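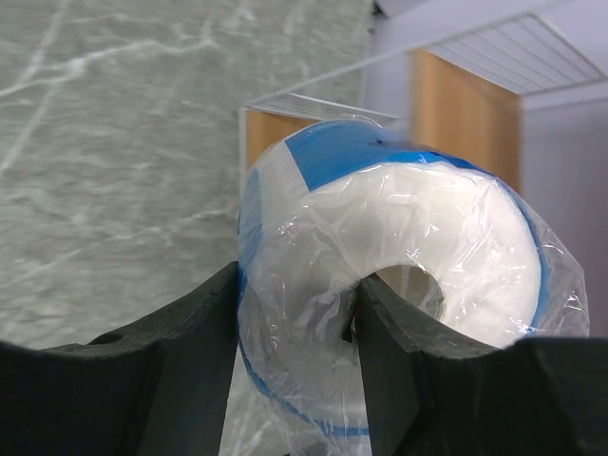 Issue 220

Home | Visits | Back Issues | Letters | Subscribe

Filed under: Days Out, Indoors

A Morning Among the Rolls

Every October the Primgate depot in Griltenthorpe opens its doors to anyone who has ever wondered where rolls come from. I had never wondered. But the rain had ruled out the botanical garden, and the flyer promised free coffee and "a hands-on packaging experience," so by nine-thirty I was standing in a parking lot on Sepúlveda Street with a visitor sticker that wouldn't stick. It was issued by a company that sells adhesives, among other things.

Primgate doesn't make the rolls, as our guide explained in the first minute and then again in the fourth. Primgate receives rolls, checks them, wraps them if they need wrapping, and sends them on. Tape, paper, padding, film, labels, and a kind of stretchy gauze I couldn't find a use for even with the guide helping. If a thing can be wound around a hole, it has spent a night in Griltenthorpe.

The tour begins in Receiving, a long room with a painted walkway that we were asked to stay on. Pallets arrive at one end with their shrink-wrap on. The shrink-wrap comes off. The cartons are opened and the rolls inside are looked at, and then most of them are put into plastic and back into cartons, which go onto pallets and get shrink-wrapped. A boy near the front asked why they couldn't leave it all on. He was told it was a very good question, and we moved along to the scales.

I don't want to be unfair to the scales. A roll that weighs too little has been wound too loosely or is hiding something in the middle, and there is a binder with the weight each type ought to be. The binder has 529 pages. One of them was open on a stand under a desk lamp, like a Bible in a hotel lobby, and several of us filed past it with suitable respect. It was the page for masking tape.

Then came the wrapping tables, and I have to report that I enjoyed them. The thing I remember best is a fat white roll with blue around its edges, done up in clear film and standing on its rim. I took it for tape, then for some sort of cushioned padding, and I have gone back and forth on the matter ever since. The film was a size too big in the way of a borrowed raincoat, all creases and shine, with a spare flap of it off to one side. You could see the hole in the middle through the plastic, a little foggy. I have bought perhaps a hundred objects wrapped like that and torn the film off every one without a glance, usually with my teeth.

The argument for loose film, as we had it from the guide, is that a bag pulled tight will find the sharpest corner on its neighbor and split there. A baggy one slides. It also costs less, a point she made more quietly. The argument against is that it looks like something you wrapped in the car on the way to the party. Drenico, which supplies the film, offers a snugger version, and there was a display comparing the two. Visitors were invited to vote by dropping a token in a bucket. I voted for snug out of vanity. Loose was winning by a distance.

Now for the hands-on portion. We were each given a roll of plain brown paper tape, a bag and a spot at the table, and shown the method: roll in on its side, shake it down, turn it up on its rim, fold the extra underneath, press. An experienced packer does one in the time it takes to read that sentence. My first went in crooked and came out through the bottom. My second stayed in, but I had folded the extra over the hole, which is frowned on. People like to see the hole. It tells them the size of the core, and a customer who gets home with the wrong core is a customer who calls. I was allowed to keep my third, and it is on the kitchen windowsill as I write, leaning slightly.

The storage hall is the part they are proudest of. It runs 200 feet from the fire door to the loading bay, with shelving up both sides and a forklift lane between, and the guide stopped us halfway so that we could appreciate it. We appreciated it. The rule in here is that rolls are stored flat if they are hard and upright if they are soft, or possibly the other way around; I wrote it down on my sticker, which I then lost. I did catch the reason. A soft roll left badly for a season turns slightly oval, and an oval roll goes thump in a dispenser, once per turn, until somebody in an office somewhere loses patience and writes a letter. They have kept some of the letters. Two are framed by the restroom, and one of them is very well argued.

There is also a shelf for the unclaimed. These are rolls whose labels came off in transit and which match nothing in the binder. They are sold at the end of the tour from a cart, at 60 cents apiece, no returns and no promises. The cart drew by far the biggest crowd of the morning. A woman ahead of me bought an armful of something silver. I came away with a green roll that is sticky on neither side and a pink one that is sticky on both, and have since had strong opinions about the pink one.

The coffee was in the break room, along with a plate of doughnuts someone had covered in cling film. It was on tight. I mention this only for the benefit of the people with the bucket.

Practical notes for anyone tempted next fall. Parking is free, but the lot fills by ten, and the overflow is a grass verge that had stopped being grass by the time I left. The tour takes roughly an hour and a half. Wear closed shoes; sandals are turned away at the door. The walkway is flat the whole way and fine for strollers. Children under six can't go to the wrapping tables and will be offered a coloring sheet showing a roll of tape, which comes with one crayon, brown. Bring cash for the cart, and bring a bag to carry your rolls home in, as they don't give them out.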